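Gallery: Office and household chores by gripper, where things stand

Page maintained by Debora Negri. Last revised 26 October 2024.

Bridden is a small test programme with a narrow question: which everyday chores can a machine do now, at a speed and failure rate that a paying customer would put up with? The chores come from homes, shop floors and front offices. We do not test walking, talking or anything done by remote control. The notes on this page cover the tidying group, the one visitors ask about most.

The method is dull and has not changed since August. Each chore is first done by a person, using either bare hands or a hand-held gripper with the same fingers as the machine. It is then attempted by the machine without help. A run counts as a pass if the object ends up where it should be, undamaged, within three times the human time. Anything else is a fail, including a run stopped for safety. The tidying group stands at 1746 attempts over 20 chores, of which 11 chores are good enough for us to stop testing them in their simple form.

The full log is kept by Wenceslao Barrientos and can be had on request. Please quote the chore name and not the run number, as the run numbers were reset when we moved from the Fovano arm to the Puvance one.

Lifting boxes and small cartons

Solved, within limits. A rigid box with two parallel sides is the easiest thing a two-fingered gripper can be given. Position errors of a centimetre make little difference. Failures are mostly with lids that are not taped down, where the fingers take the lid and leave the box. Stacks are slower. The machine has to take the top box first and look again before each lift, which doubles the time but seldom causes a fail.

Wiping a table

Partly solved. On a clear table the coverage is good and the pressure is even, better than most people manage. On a table in use, the wiping itself takes up a small share of the run. The rest is moving things off and putting them back, and each of those moves is a separate chance to fail. We now score the two parts separately.
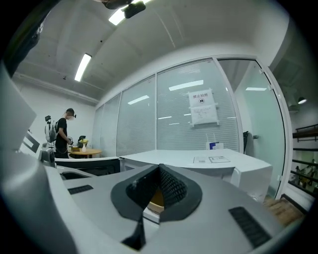

Loose paper is the worst item in the group. Of the 413 attempts made so far, most ended with the sheet pushed along the surface or creased at one corner. A person slides a sheet to the edge and pinches the overhang, or lifts a corner with a fingernail. The machine can do the first if the edge is free and within reach. Two printed sheets lying side by side on a wide white desk, with a router standing behind them, give it a choice of approach from the front only, and the second sheet tends to be disturbed while the first is being moved. Honeycomb-faced rubber pads are well suited to boxes and mugs, but a flat sheet offers them nothing to close on. A suction cup works on one sheet and often brings up two. We have not found a single tool that does paper and solid objects equally well.

Vases and cut flowers

Not solved. A plain vase can be gripped low and moved without trouble. With flowers in it, the machine must keep the fingers clear of the stems, hold the vase upright and judge a weight that depends on how much water is inside. Spills account for most of the fails. The Mahmoud wrist sensor helps with the weight but adds several seconds to each lift.

Straightening chairs

Solved on hard floors, unreliable on carpet. The machine pushes from the back of the chair and corrects as it goes. On carpet one leg catches, the chair turns, and the correction makes it worse.

Hanging up a jacket

Not solved. Finding the collar on a jacket lying in a heap takes longer than the rest of the chore put together. If the jacket is handed over collar first, the pass rate is respectable, but at that point the person has done the hard part.

Glass doors and partitions

Not a chore in itself, but it affects all of them. Depth cameras read glass badly, and blinds behind a pane can be taken for a surface further back than the pane is. We mark glass on the map by hand before any machine is allowed to move near it.

Next to be added: emptying a waste bin, refilling a printer tray, and folding tea towels. The printer tray will be tested with full reams only until the single sheet results improve.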